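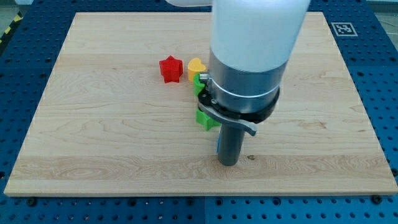 By Fadwa Abdelaziz

How to Dry Brine a Whole Chicken

A dry brine is salt, time and a cold refrigerator. It seasons the meat all the way in and dries the skin so it browns well. Start the day before you want to eat.

What you need

One whole chicken, 4 pounds
4 teaspoons kosher salt
1 teaspoon black pepper
1/2 teaspoon baking powder
A wire rack and a rimmed pan

Step 1. Take out the giblets and pat the chicken with paper towels, inside and out. Get into the folds under the wings.

Step 2. Mix the salt, pepper and baking powder in a small bowl. If you only have table salt, use half as much.

Step 3. Loosen the skin over the breast with your fingers. Rub a third of the mix under the skin and the rest over the outside, with a little in the cavity. Go heavier on the thighs.

Step 4. Set the chicken on the rack, breast up, and refrigerate it uncovered overnight. Keep it on the bottom shelf, away from anything you eat raw.

Step 5. Take it out 30 minutes before roasting. Do not rinse it. Heat the oven to 425 degrees.

Step 6. Roast until the thickest part of the thigh reads 165 degrees. Start checking at 50 minutes. Turn the pan once if your oven has a hot side.

Step 7. Rest it for 20 minutes, then carve. Taste the pan juices before making gravy, as they will be salty.

Chickens labeled "enhanced" or "in solution" already contain salt. Cut the salt to 1 teaspoon for those.

Updated 9/19/25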